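The 600 and the new timetable

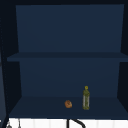 Girnley Public Transport Users Group

I've been catching the 600 bus from Girnley to Zendville for long enough to have seen it change operators and lose its Sunday trips. In September it changes again. The council and the operator have put out a draft network plan, and the group asked its members to write up how the changes would affect the trips they make. This is mine. It is long because the bus goes a long way.

The current route first, for anyone who doesn't use it. The 600 starts at the Girnley shops, goes down past the high school, does the loop through the hospital grounds, then follows the main road through Vendumcombe and finishes at Zendville station. It's meant to connect with the trains. In the morning peak it mostly does. In the afternoon it depends on whether the hospital loop is blocked by delivery trucks, which it often is after 2.

The draft plan splits the route in two. The Girnley half keeps the number 600 and ends at a new interchange in Vendumcombe. The other half becomes part of a longer cross-town service that carries on past Zendville station to the industrial estate. Anyone going from Girnley to the train will need to change at Vendumcombe.

I don't object to changing buses. I've lived in cities where you change all the time and don't think about it, and the ride is quicker for it. What made it work there was that the second bus came soon after the first. In the draft, the cross-town service runs every 15 minutes in the peak and every half hour the rest of the day. The 600 runs every 20 minutes in the peak and every 40 outside it. Those numbers don't fit together. Some connections will be a couple of minutes and some will be close to half an hour, and which one you get will depend on the time you happen to leave home. I sat down with the two draft timetables and a pencil and tried to find a pattern I could remember. I couldn't find one. If both buses ran every half hour outside the peak, the drivers could be told to wait for each other and you'd know where you stood.

The plan says the split will make both routes more reliable. I think that part is probably right. The worst delays on the 600 come from the level crossing near Zendville, and at the moment a bus held up there is late all the way back out to Girnley. With the route cut at Vendumcombe, trouble at the crossing stays on the other side. People who only travel inside Girnley, to the school or the hospital, should get a better bus out of this, and I said so in my submission.

The interchange itself is the bit I'm least sure of. The plan shows it on the site of the old car park behind the Vendumcombe library. I walked over one evening to have a look. It's a reasonable site. It's flat, there's a pedestrian crossing on the library side, and you can get to the shops without going up any steps. The drawings show two stops facing each other with a shelter at each. There are no toilets on the drawings. The library has toilets but it shuts at 5, and the last 600 leaves well after that. For a place where older people may be waiting half an hour, that needs fixing before it opens.

I'd also like to see real lighting on the path from the crossing. There is one lamp now and it's at the wrong end.

The route through the hospital grounds is going to change as well. The bus will stay on the main road and stop outside the front gates. This saves 3 minutes each way according to the plan. I timed the loop on my own trips and that seems fair, on a day when there are no trucks. The trouble is the hill. From the gates to the outpatient entrance is a climb, and the footpath runs out partway up, so you finish on the edge of the driveway. I did it with a sore knee last winter and I wouldn't want to do it with anything worse. Other members have asked for every second bus to go in through the grounds during clinic hours. I'd support that, though I know it makes the timetable harder to read. The better answer would be to build the rest of the footpath and put in a bench halfway, and then leave the bus on the road.

Now the early trips. The first 600 at present gets to Zendville in time for the early city train. Under the draft, the first bus leaves Girnley a bit later and the connection at Vendumcombe misses that train altogether. I know most of the faces on that bus. They're hospital cleaners coming one way and warehouse workers going the other, plus a few of us with jobs in the city. People who start that early usually can't move their start time. If they own a car they'll drive, and if they don't they'll be asking for lifts. I put this at the top of my submission. An extra early trip on each route would solve it, and there are two buses parked up at the Girnley depot at that hour anyway.

The good news in the draft is the evening service. The last bus home from Zendville is currently so early that you can't go out to dinner and get back on it. The new last trip is over an hour later. I've been asking for that for years, and I'd be annoyed with myself if I wrote all this and didn't mention it. It means I can meet friends at Từ, the noodle place beside the station, and not watch the clock through the meal. It also helps the kids who work evening shifts at the shops, who at the moment get picked up by their parents.

Weekends are less good. Saturdays stay hourly. Sundays get a small bus you have to book the day before, by phone or through an app. We had something like this once before and it was withdrawn for lack of use. I tried it a few times back then. The booking line was closed on weekends, so if you decided on Saturday that you wanted to go somewhere on Sunday, you were out of luck. I've asked whether the phone line will be open on Saturdays this time and haven't had an answer yet.

Fares aren't supposed to change. A transfer at Vendumcombe will count as part of the same trip as long as you tap on again within the transfer window. I'd like that in writing, on the fare page, before the first day. With a missed connection and a long wait you could get fairly close to the limit.

As for how the consultation has been run, I'd call it fair. There was an evening session at the library and another at the Girnley hall, and the planners who came had clearly ridden the buses. They knew about the trucks at the hospital. What they didn't bring was enough printed timetables, and the ones online are in a file that won't open properly on my phone. The maps are easy to follow. The survey is less useful. Most of the questions ask whether you agree that buses should be reliable and easy to use, and I can't imagine who ticks no. If you fill it in, use the comment box at the end. The box takes 1517 characters, an odd number, and it cuts you off without warning when you get there. I lost the end of my paragraph about the footpath and had to go back and shorten the rest. Write it somewhere else first and paste it in.

You can also send a letter, or hand one in at the front desk of the council offices. The group is putting together its own submission and will attach any letters that members pass on. Short ones are fine. The most helpful thing is to give the trip you make, the time you make it, and what the draft would do to it.

My own trip to work goes from one bus and one train to two buses and one train. On a good morning it will take the same time as now. On a bad morning I'll miss the train and be in 20 minutes later. I can live with that, and my boss can too. I'm more worried about the people on the first bus, and about anyone walking up that hospital driveway in the rain.

I'll put up another post when the final timetable comes out. If the times have changed by then I'll do the pencil exercise again and post the connections in a table, so people can print it and stick it on the fridge.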